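Thank you again for your patience over the summer, and for the extra month you gave us to gather proper quotes. This report covers the equipment side of the kitchen-tasks project through November, and I'm happy to say that most of it is good news.

## Grippers

We have settled on hand-held grippers from Clukura, and 2 are now on the benches at Astness. The remaining cost is mostly in the fingers. Replacement pads come to $68 a set, and we would like to budget for 16 sets next year — more than we first proposed, but we underestimated how much the team would enjoy using the things! Bruratik offered a cheaper pad, and we may well come back to them once their lead times settle down.

## The arm

Quintela has held its price on the robot arm until spring. We would still rather wait, as we said in the last report, and put the effort into hand-held recording first. The arm needs a sturdier bench than the ones we own, and it seemed sensible to plan the two purchases together (the bench quotes are attached separately).

## Countertop stations

These have been the pleasant surprise of the budget. Ordinary household appliances do nearly everything we need, and the whole line for the season came to $375, backdrops and clips included. The microwave station uses a white Midea with a door handle and a round dial, and there is a toaster on the same table, along with a divided tray of beans and grains for the spooning tasks. I would like to keep one modest appliance line in next year's plan so that we can vary the door handles a little.

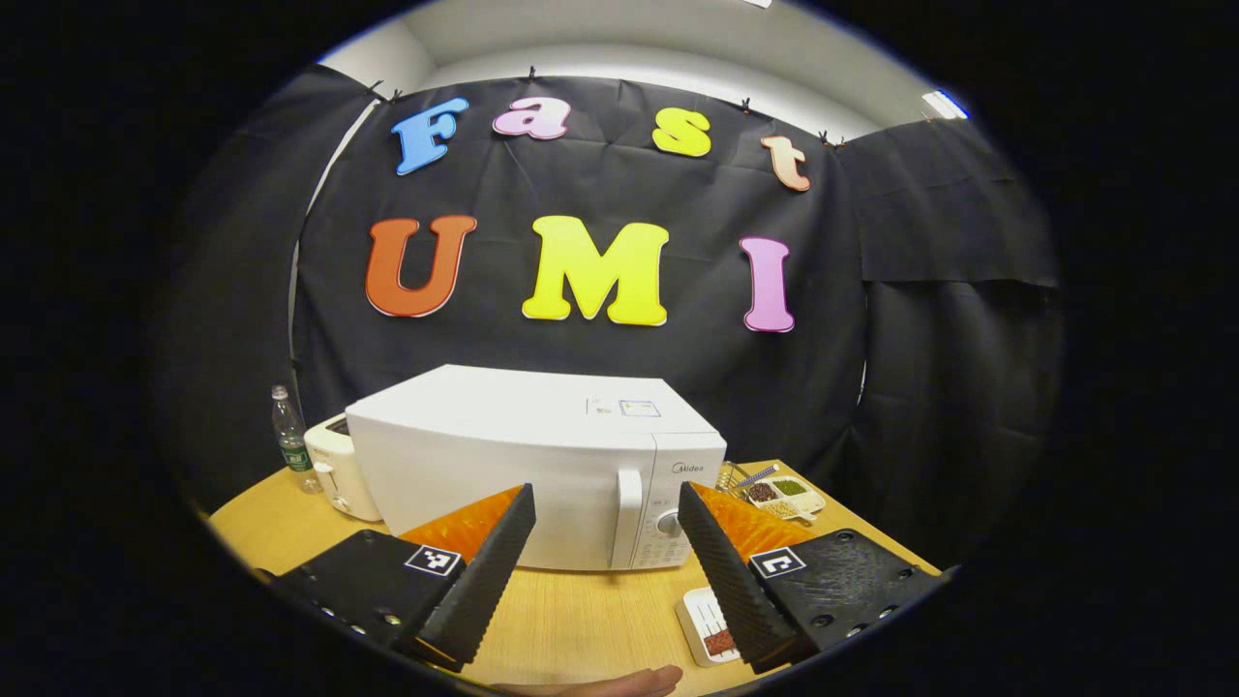 ## What we are asking for

- Approval of the 16 pad sets
- Permission to carry the unspent bench money into spring
- A short call before we reply to Quintela, any morning that suits you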